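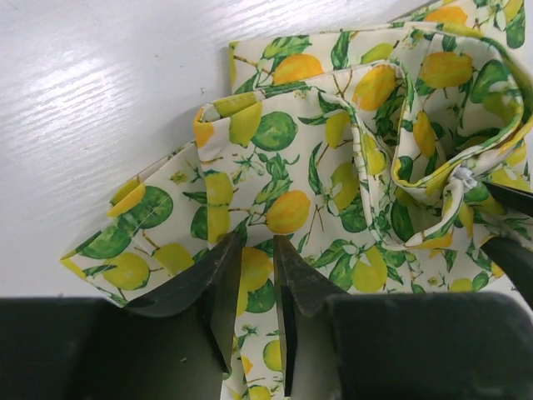
Slide 1. Wrist view, lemon cloth, both grippers in.

Leave this up while people sit down. Don't talk over it yet.

Who I am: Evander Urquhart, shared workshop in Stastdale, second bench from the door. I built the arms with Svetozár Beneš. He did the wiring and most of the swearing. Questions about the power supply go to him.

Start with the claim. When we began in August, the line I kept hearing was that a pair of home-built arms could fold laundry by the end of the year. I didn't believe it then. I'm going to say how much of it I believe now. (Less than Svetozár does.)

Money. 1740 dollars in parts, both arms. That leaves out the printer, which the shop already had, and it leaves out our evenings. If a build page gives you a price, ask what got left out.

Back to the cloth. Ask the room: where are the corners? Give them time. There's a stitched hem at lower left, fine. Now find me a corner in that bunch. The print doesn't help, lemons and limes all over, inside of the loop and outside both. A person would pick it up and shake it. Our arms don't shake anything. I've asked for shaking.

Numbers, go slow:
563 recorded tries.
11 folds I would put in a drawer.
Svetozár counts 60. He counts anything with a crease in it. We have agreed to show both.

Somebody will say more data. Maybe. Say that I've heard it, and that the last big batch bought us very little.

Skip the Jurden controller story unless we're ahead of time. If we are: two boards, same label, different pinout, one dead motor.

What did work: scuffed fingertips. The jaws hold cloth better now than when they were fresh off the printer. I'd like to claim we planned that.

What I'd do over: start with a plain dish towel, one arm, one fold. Stop buying things.

Hand over to Svetozár for the demo. If it stalls, let it stall, don't reach in. Spare fuse is in the blue tin.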